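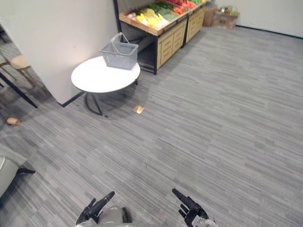 31st March

Read again the draft of the coping booklet for patients with Nataša Obradović. The Sustell chapter on sleep is still too long, I cut two pages from it. She wants the word "fight" taken out everywhere and I agree with her.

Reader forms from the Krasniqi clinic: 452 sent in December, 365 came back. Seven people wrote that the page on paying for care is difficult to follow. I will write it new, with shorter sentences.

To ask Adow: who checks the medicines list?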